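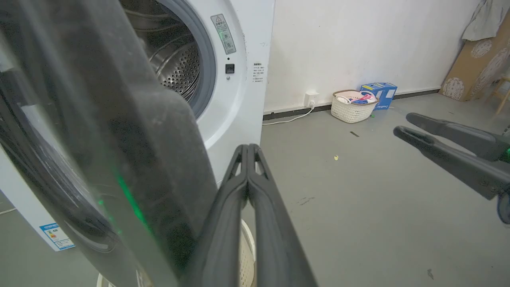
How do I get rid of the musty smell in towels that have been washed properly?

Wash them once with no softener and a cup of white vinegar, then dry them fully the same day. Softener leaves a coating that holds the smell in.

Posted by Dedelik, 11/02/2024
I have bath towels that smell fine off the line and go sour as soon as they get damp. I'm using a normal dose of powder on a 30 degree wash. They are only 2 years old and I don't want to chuck them out. Vinegar helped for a week or so, then the smell came back.

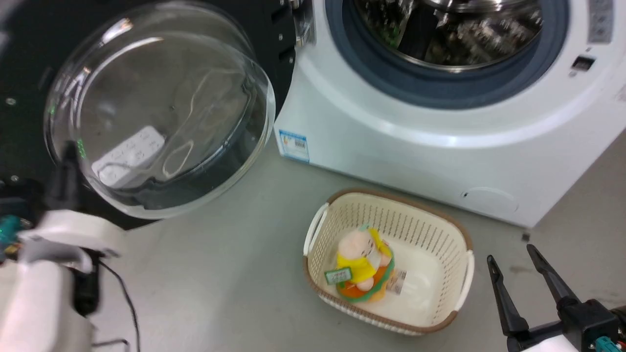
I should add that we're on tank water and the bathroom has no window, so the towels stay damp on the rail most of the day. Is it worth going hotter, or will that wreck the colour?

Branislav Ševčík
Go hotter. 30 is too cool for towels that never dry out between showers. Do them at 60 with the full dose of powder and no softener. Dark colours will fade a bit over time. Soak the worst ones overnight in a bucket with oxygen bleach first, and check the label on the tub for the amount. Wash towels on their own, not jammed in with the jeans.

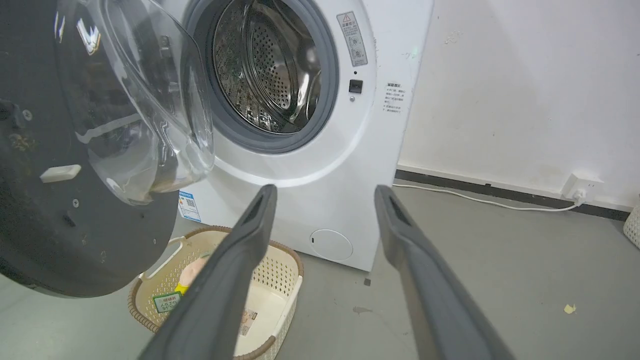
Hashemi
I'd fix the rail before anything else. Two towels folded over one bar won't dry in a room with no window. We put hooks in the hallway in January and haven't had the smell since. Mine are 300 gsm, thinner than the fancy ones, and they dry a lot faster.

Aneo
same problem here, following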